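How to comment on a town plan without losing your whole weekend

I put off commenting on the Vonbridge town center plan for ages, mostly because the draft is 427 pages long and I have a job. Then I sat down on Sunday, January 21, 2018 and got it done before dinner (with a break for soup!), so I'm writing up how I did it.

First, skip the introduction. Go straight to the map at the back and find your own street. Every lot has a code next to it, and mine was 2417. Search the file for that code and you'll get the handful of pages that are really about you. I had four.

Read those twice, and jot down anything that changes: parking, building heights, bus stops, trees. I wanted to know what happens to the crossing by the old Dovero building, and it took me a while to find it because it's filed under "movement" and not "roads." Go figure.

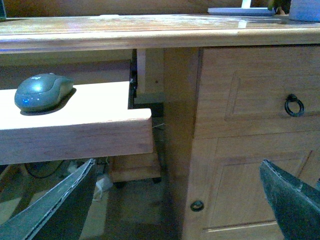

Vonbridge Residents' Planning Club

Now write your comment. Put the page number first, then say what you'd like changed, then why. Keep each point in its own paragraph! Dionysis Bakalis read 40 of these out loud at our last meeting, and the ones that rambled were really hard to follow, mine from July included.

Add your name and street address at the bottom or it won't get logged. You can send it through the form on the town website, or drop a printed copy at the front counter at town hall. If you use the form, copy your text somewhere safe before you hit send, as it times out and I lost a whole page that way. Save the receipt number too.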